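Isix Gloves Are Back for the Skumgate Enduro

Entries for the Skumgate Enduro open on Tuesday, and this year we get new gear to go with it! Dursun has put together a short run of the Isix trail glove in club colors – 200 pairs, deep orange with a gray cuff. The palm is thinner than last season's, the thumb seam has moved off the grip side, and the knit back lets plenty of air through on the long climb out of Jistamthorpe.

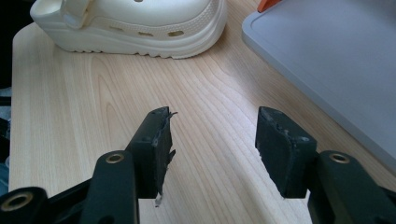 Race Weekend

The loop is 14 miles this time, with the creek crossing back in after 2 years away. Sign-in starts at 7 a.m. by the lower gate, and gloves will be on sale there for $20 while they last. Bring your old pair too, as we're collecting worn gear for the youth riders' practice days. We can't wait to see that start line full again! 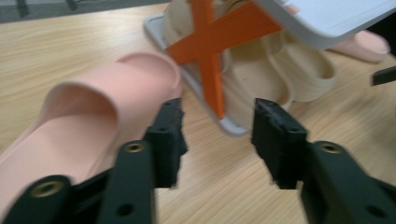
Can I try on a pair before race day?
Stop by the Dursun shop in Jistamthorpe any evening before six. They have every size from youth small up to double XL.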